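Finished the third Drornville book at one in the morning and I have some things to say. No spoilers for the ending. Plenty of complaints about the middle.

For anyone new: Drornville is a small-town romantic suspense series in which every single resident is either gorgeous or dead by chapter four. I have been reading it since July and I would move there tomorrow.

Book three is Trusthorpe's turn. You remember him from book two, where he leaned on things. Door frames, trucks, one time a horse. He has a past. It is mentioned every few pages in case we wander off.

The heroine is an insurance investigator named Umel who comes to town to look into a fire at the old Berrada hotel. She has one suitcase and no intention of falling in love. Reader, the suitcase doesn't even get unpacked before they kiss. 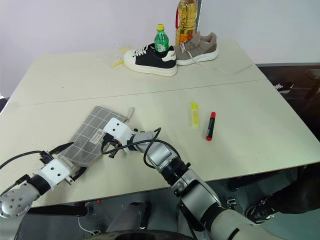
Drornville_after_dark replied that they kiss on page 106 and that after two whole books of leaning, this counts as a slow burn.

Fine. I accept the ruling. If you count from book one it's practically glacial.

My real problem is the cover. The cover reveal promised me a burning hotel and a woman holding a key. There is no key in this book. I waited for the key. I started to suspect every drawer.

What there is instead is a letter, and the letter is great. It shows up in chapter 42, it's two paragraphs long, and it made me put the book down and go stand in the kitchen for a bit.

Then we get a car chase, because the author has apparently been told there must be a car chase. They drive past the same gas station twice. I don't think that was on purpose.

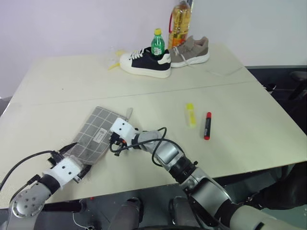

The chase does end at the quarry, though, and the quarry chapter is the best thing she's written. Umel has to choose between the file that makes her career and the man who has been lying to her since the diner. I had my answer right away. She took eleven pages and picked better than I would have.

Also, the villain. I guessed him in chapter three, talked myself out of it by chapter nine, and then felt personally insulted when I was right the first time.

Some of you asked about heat level. It's closed door until it very much isn't. Don't do what I did and listen to the audiobook in a waiting room with a bad earbud connection.

The narrator, by the way, gives Trusthorpe a voice like gravel being poured into a second, deeper pile of gravel. Took me a few chapters. Now I hear it when I read the grocery list.

Book four has a date: 8th December. It's the sheriff's book. The sheriff who has had nine lines so far, all of them "Ma'am." My hopes are unreasonably high.

The fan group is at 2,299 members and most of them want the sheriff with the baker. I want her with the arson expert from the epilogue — yes, the one with the bad coat. I will be taking no questions.

Four stars. Would be five with a key.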